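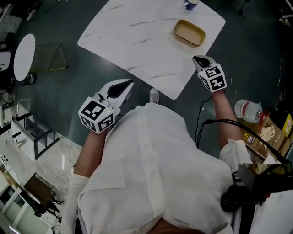 One of the operators asked, in a written remark at the end of the second week, whether a take should be thrown away every time the cable went tight, or only when the jaw had already closed on something. The remark was passed to the team at Bastau that was cleaning the recordings, and it led to the review reported in this section. Until then, the protocol had treated cable tension as a comfort issue and had given no rule for it.

Figure 4. Handheld collection with two grippers at a table. Each gripper carries a cube marker, from which its pose is recovered.

5.3 Loss of gripper pose during bimanual collection

The failure first showed up in training. A policy trained on the August recordings reached for the tray on the correct path, stopped short of the rim, and then moved sideways by several centimeters before closing. The behavior was repeated across seeds and did not go away with longer training. Replaying the source demonstrations on the arm produced the same sideways motion, which placed the fault in the data and cleared the controller.

We then went through the recordings by hand. Of the demonstrations collected in the August block, 29 contained at least one jump in the estimated pose of a gripper. We define a jump as a change in position between consecutive samples that is larger than a person could produce at normal working speed. In 20 of these, the jump affected the right gripper only. In the remaining nine, it affected the left gripper, or both within the same take. No jump was found in takes where the operator kept both markers facing forward for the whole task.

Two causes were identified. The first is the well-known ambiguity of square markers seen at a steep angle. When one face of the cube fills most of the visible area and the neighboring faces are close to edge-on, two poses explain the image almost equally well, and the solver may switch between them. Our pipeline, which was adapted from the Mastell tracking code used in earlier work, accepted the solution with the lower reprojection error in each sample and did not compare it with the sample before. A single bad sample was removed by the smoothing filter. A run of bad samples was not, and the filter turned it into a slow, believable drift. This is the sideways motion that the policy learned.

The second cause is mechanical, and it accounts for the difference between the two sides. The right-hand cable was routed along the forearm and then to the body harness. When the operator reached toward the far side of the table, the slack ran out and the cable pulled on the housing near the marker mount. The mount is held by two screws and a locating pin. On the right unit the pin had worn, and under load the cube turned by a small angle relative to the jaw. It returned when the load was released, so the calibration checks done at the start and end of each session passed. We confirmed this on the bench by hanging a known weight from the cable and measuring the offset at the jaw tip.

Neither cause would have been serious alone. The rotation of the mount was small, but it occurred in the same reaching postures in which the marker was seen at a poor angle, and it was often enough to tip the solver toward the wrong solution.

A safety matter was also recorded. In one replay at the Bundgaard site, a pose jump was sent to the arm as a position target. The velocity limit held, but the arm moved toward the table surface and was stopped by the person at the emergency switch. There was no injury and no damage beyond a scraped fingertip pad. Replay of unscreened demonstrations has since been suspended at both sites. A recording must now pass the jump test before it can be loaded, and the loader refuses any file without the test result attached.

The following changes were made. The solver now keeps both candidate poses and selects between them using the previous accepted sample and the gripper's inertial reading. Runs of rejected samples longer than 8 cause the take to be marked as failed, and no attempt is made to fill the gap. The worn pin was replaced, and the cable is clamped to the handle so that a pull does not reach the mount. Operators check for free slack at full reach before each session, and a tight cable during a take ends the take, whether or not the jaw has closed. This last rule answers the operator's question in the stricter direction - we had no reliable way to separate harmless tension from harmful tension after the fact.

With these changes in place, a further 20 demonstrations were collected on the same task with the Balten grippers. No jumps were detected. The sample is small and was gathered by operators who knew the purpose of the test, so it should be read as a check on the repair only. The affected August takes were removed from the training set, and all results in Section 6 were produced without them.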